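4.2 Dropped parts

The Galanis gripper let go of the ring in 12 of 50 lifts. Our first draft blamed the finger pads. I doubt that now, as swapping the fingers changed nothing and the log still reported "grasp OK" each time.

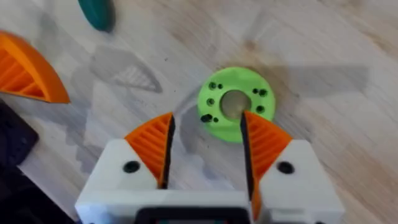 Figure 6. Fingers open at the green ring, wrist camera.

The Prillitz controller calls a grasp good once the motor current passes a threshold of 400, whether or not a part is held. We trusted that flag for 2 weeks. The success rate in Section 3 rests on it and should be read with caution.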